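Probelauf

Samstag, kurz vor acht, und der Kursraum roch schon nach Kaffee aus der Thermoskanne. Farhad saß am Rechner, Jacke noch an. Tayla kam rein, warf den Rucksack unter den Tisch, fragte nicht mal.

»Läuft er?«

»Er lädt.«

»Seit wann?«

Keine Antwort. Der Lüfter drehte hoch. Draußen auf dem Hof von Plesimberg fuhr einer rückwärts, piepte, hörte nicht auf damit.

Die Aufgabe stand seit Wochen am Whiteboard, Stubbs' Handschrift, kaum zu lesen: Tisch decken. Zwei Arme, ein Tisch, Teller und Set nebeneinander. 70 Punkte für die Ausführung, 30 für den Code, und wer beim Code schlampte, der konnte sich den Rest sparen, sagte Stubbs. Stubbs sagte viel. Im Juli war Finale, bis dahin musste man durch die Vorrunde, und die Vorrunde war heute. Sa., 4. April, rot umkringelt, zweimal.

Sie hatten ihren Code Gelleo genannt. Wie die Eisdiele, die zugemacht hatte. Farhad fand den Namen blöd, aber da war er schon angemeldet.

»Du hast gestern noch was geändert«, sagte Tayla.

»Nur die Geschwindigkeit.«

»Farhad.«

»Nur ein bisschen.«

Sie zog den Stuhl ran, zu schnell, das Bein quietschte übers Linoleum. Scrollte. Da war es, Zeile um Zeile, der linke Arm, der rechte Arm. Und dazwischen ein Kommentar von ihm, halb zwei Uhr nachts: warum geht das jetzt. Kein Fragezeichen.

»Das geben wir so nicht ab.«

»Das liest doch keiner.«

»Stubbs liest das. Stubbs liest ales.«

Also raus damit. Löschen, speichern. Noch mal laden. Der Lüfter wieder. Tayla kaute am Band von ihrem Kapuzenpulli, das machte sie seit der siebten Klasse, seit sie zusammen in der AG saßen und der erste Roboter, den sie je gebaut hatten, gegen die Heizung gefahren war. Immer wieder. Mit Anlauf.

Die von Clenora waren angeblich längst fertig. Clenora, das waren die aus der Stadt, mit gleichen T-Shirts und einem Trainer, der Trainer genannt werden wollte. Farhad hatte deren Video gesehen. Hatte es oft gesehen. Daher die Geschwindigkeit.

»Wir müssen nicht schneller sein als die«, sagte Tayla.

»Doch. Genau das müssen wir.«

»Wir müssen treffen.«

Er sagte nichts. Zog endlich die Jacke aus, ein Ärmel blieb hängen, er riss dran. Dann wurde der Bildschirm hell.

Beide beugten sich vor. Keiner atmete, oder jedenfalls kam es ihr so vor. Die Finger offen, links und rechts. Der rechte schon über dem Rand vom Set – dem mit der Tomate und der Zitrone, das Tayla scheußlich fand und das sie inzwischen im Schlaf hätte malen können.
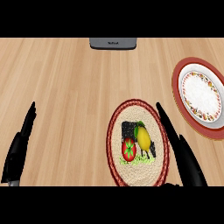
Tayla Wihongi
Schülerredaktion und Robotik-AG, Plesimberg

»Zu nah«, flüsterte Tayla.

»Passt.«

»Der ist zu nah am Teller.«

»Passt, sag ich doch.«

Ihr Finger lag auf der Leertaste. Leertaste hieß Pause, so hatten sie's ausgemacht, und wer drückte, musste nachher auch erklären. Sie sah auf die lange schwarze Spitze, auf den Tellerrand mit den Blümchen. Wie viel war das? In echt vielleicht zwei Zentimeter. In echt gab es den Teller gar nicht, und trotzdem zog sich ihr der Magen zusammen wie bei Oma im Wohnzimmer, wenn man an der Vitrine vorbeimusste.

»Setz die Geschwindigkeit zurück«, sagte sie.

»Dann sind wir langsamer als Clenora.«

»Ja.«

Im Flur Schritte. Schlüsselbund. Stubbs, zu früh, natürlich zu früh. Farhad sah zur Tür, dann auf den Schirm, dann auf ihre Hand.

»Wenn das schiefgeht –«

»Dann war ichs.«

Er schnaubte. Tippte die alte Zahl wieder rein, mit einem Finger, als würde es weh tun. Enter.

Die Klinke ging runter.

»Na«, sagte Stubbs. »Seid ihr so weit?«

Tayla nahm die Hand von der Leertaste.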